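October 20, 2018

Scrum machine notes, Gelstead shed. Came in early to get the load pads zeroed before the Vunenley forwards showed up, and of course two of the pads had drifted again. Radomir Pavlović says it's the cold overnight, I say it's the connectors — we've had this argument since the Plitham sessions and neither of us has bothered to test it properly. Anyway, swapped the left loosehead cable and it settled right down.

Did 10 engagements with the full pack. Best peak was 297 on the center pad (raw units, I still haven't redone the conversion sheet, sorry everyone). The front row like the new pad height. The locks don't, but the locks never like anything!

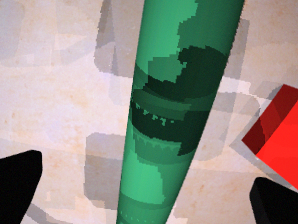
Lineout stuff next. I want to sort out the throwing drill before we play Derkach, our hooker keeps drifting to the right when he's tired and I'd love some way to show him by how much. Plan is a target pole with pads at different heights, and the jumper's hands marked off on it. For color I'm going with plain green for the pole, like that smooth green cylinder, and a red block beside it as the "you missed" marker. Should be easy enough to pick out on the slow-motion clips, even with the shed lights as bad as they are.

Still to do: conversion sheet, order 7 more pad covers, ask Radomir where the long tape measure went. Machine is greased and the tarp's back on.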